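Taking an old office tower apart for parts

An older desktop is often worth more in pieces than whole. The steps here suit most full-size towers and need only a Phillips screwdriver, a few small pots and a clear table.

1. Before you start

Copy off anything you want to keep. Shut down, pull the mains lead and hold the power button in for a few seconds. Touch bare metal on the case before handling any part.

2. Side panel and processor

Slide or unscrew the panel and lay the tower on its side. Take off the cooler, lift the socket lever, open the metal frame and raise the chip straight up by its edges.

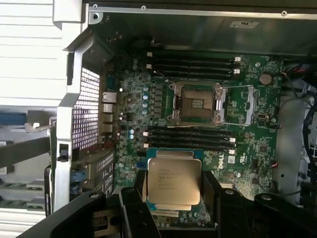 The processor over the Dell board, side panel off.

Wipe old paste from the lid with a lint-free cloth. Store the chip in a plastic clamshell, and write the model on the outside in pencil. Close the socket again if you plan to sell the board.

3. Drives

Unplug the data cable first, then power. Many office machines hold the drive in a plastic carrier that springs off when you bend one side outwards. 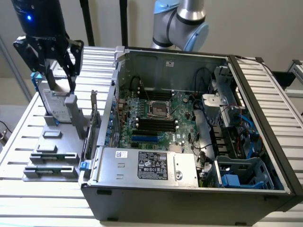
Keep the carriers with the drives, as buyers ask for them. Erase each drive fully before it leaves the house. A large one can take some 9 hours, so start it in the evening.

4. Memory and cards

Press the clips at both ends of each memory stick. Cards usually have one screw at the back plate and a catch on the slot.

Last updated 19/01/2018 by Waldemar Michalski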